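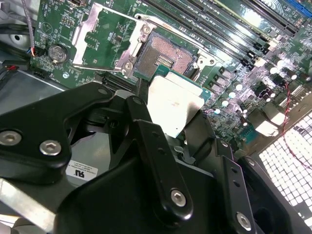
Trondel is a plain-text index of desktop motherboards, compiled from service manuals and repair shop notes. Each entry covers one board revision and lists socket type, memory slots, supported processors, and known firmware limits. The socket field refers to the part of the board that receives the processor, as on the green board at the top of this page, where the CPU socket is open and a processor is held just beside it. Boards with the processor soldered in place are listed in a separate file.

Contents

boards.tsv -- 800 rows, one per board revision
soldered.tsv -- 35 rows, same columns, socket field left blank
aliases.tsv -- 200 rows, maps resale names to maker part numbers
NOTES -- open questions and disputed entries

Format

Files are UTF-8, tab separated, with one header row. Empty fields mean unknown. A single hyphen means the feature is absent. Do not treat the two as equal when filtering; earlier releases of the Cilard import script did this and dropped 40 valid rows.

Memory sizes are in whole gigabytes. Revision strings are copied as printed, including spaces and trailing letters. Sort order is by maker, then part number, then revision.

Sources

Most rows come from the Andreadis manual archive. Rows marked T in the source column were taken from Trollex repair tickets and have been checked against a second ticket where one exists. Firmware limits are the weakest column. A blank there says nothing about whether a given processor will start.

Updates

The index is rebuilt each November. Corrections should include the part number, the revision string, and the page of the manual used -- reports without a page go to NOTES until a source is found. Column names will not change before the next rebuild.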